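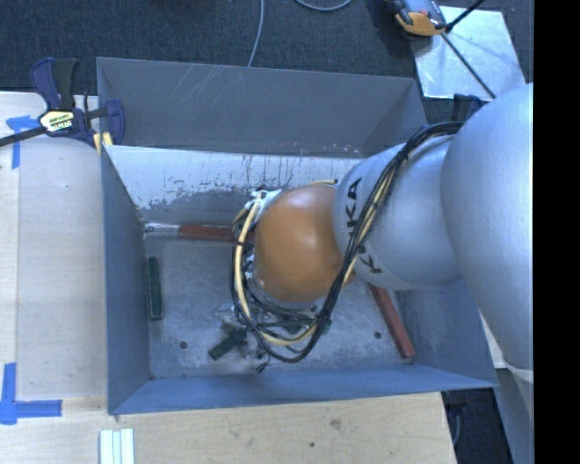 An orange joint cover on a KUKA arm, over a gray metal bin.

I finished repainting the back bedroom in August, and I picked the wrong orange first. Writing it down so I remember for the hallway.

The color I wanted was called Camenzind. The chip looked like dried apricot in the store. On the wall at four in the afternoon it looked like a traffic cone. I had already bought two gallons, so that was most of $200 gone with the rollers and tape.

Xiuying Bai lives two doors down and has painted every room in her place at least once. She told me to tape up big squares of painted poster board, one on each wall, and leave them for a few days. I did 13 of them, in five colors. The north wall made everything look brown. The wall across from the window made everything look pink, even the grays.

I ended up with Sudon, a dull clay color, on three walls. The closet wall got what was left of the first can – two coats, and I like it fine there with the door open.

A few other notes. The room is small but has 342 square feet of wall once you take out the window and the door. The old paint was glossy and needed sanding, and I skipped that behind the radiator, where it is already peeling. Todor Halilović lent me his extension pole and I still have it.

The hallway is next. It gets no daylight at all, so I am going to look at the boards with the ceiling light on and nothing else.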